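**From:** Theerawat Srisuk
**To:** naso-grippers
**Date:** Thursday, September 3, 2026
**Subject:** Re: blue pads slipping on the hand-held pair

On the list, Shirin Nikzad wrote:

> We have one Naso pair here and the left gripper lets go of smooth plastic. New pads went on in June. Flat boxes are fine, round things twist out. Is it the pads or the frame?

Shirin, we had the same thing on our pair at Korkgate and it was the frame. Check the four round-headed screws on top before you touch the pads. Ours had backed out on one side, and the finger on that side leaned outward under load, so only the bottom of the pad was touching.

My order of work is to take the pads off, wipe the seats, close the jaws on a steel rule, then snug the inner two screws first and the outer two after. Open and close it 30 times with nothing in it and go over the screws again. The pads go back on last.

For testing I use bedroom trash, with a lined can beside the bed. A round plastic tub held upside down over the can is the best check I have for side load.

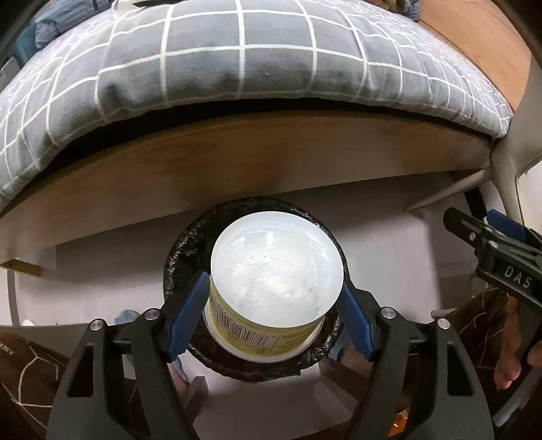 If the tub turns between the pads when you tilt your wrist, go back to the outer screws. If it slides straight down, clean the pads. I use plain dish soap and water and let them air dry. Alcohol left ours chalky after 3 weeks.

After that I do something soft. A balled-up plastic bag needs very little squeeze, and a stiff trigger shows up right away. 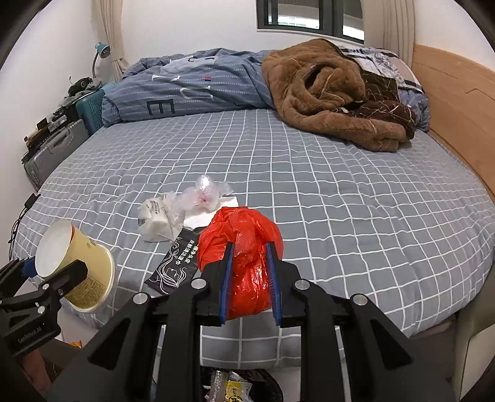

Roy Bramwell wrote back to me off list that he would leave the outer screws alone until the trigger cable has been checked, and that a dry cable on his pair felt exactly like a loose finger. He puts one drop of light oil at the housing end every 100 hours.

I have not tried oil there. Shirin, if you do, keep it well away from the pads.

Theerawat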